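Gevari hand gripper build – FAQ
By Eugénie Maillard
Last updated: September

What is it?
A hand-held two-finger gripper. You carry it, squeeze, it pinches. No arm, no wheels. We're building ours in the shared workshop at Brindthorpe.

Do I need my own printer?
No. Book the workshop one, put Gevari in the notes field. Plates first, fingers last. Bring your own filament if you're fussy about colour.

Which screws?
Whatever's in drawer 13. Don't mix in the longer ones from the drawer underneath, they bottom out and split the plate. Ask Ferhat Bayram if the drawer's empty.

My fingers don't close evenly
Nearly always the left one seated crooked. Loosen, push it home, tighten again. Still off – reprint the finger, don't file it. Filing made mine worse.

How much does it cost?
My last one came to 2 evenings and a bit of filament, plus screws. Kaimal kit costs more but you get the linkage already cut.

Can I use the Falance linkage instead?
Yes, but drill the pivot holes out first. Go slow, the plastic grabs.

What should I practise on?
Drink bottles, plastic, cap on. Hold low down near the base and keep it upright. Glass is not alowed on the bench until you've been signed off.

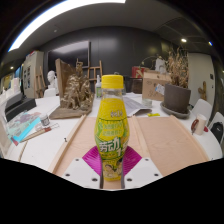

Bottle held at the base, yellow cap up. White plates either side, magenta fan plate behind.

Can I take one home?
Sure, write it in the book. Back by 6 pm if somebody else has it booked.

Where do I send fixes to teh instructions?
Pin a note on the workshop board or catch me at the bench. Photos help – close up, good light please.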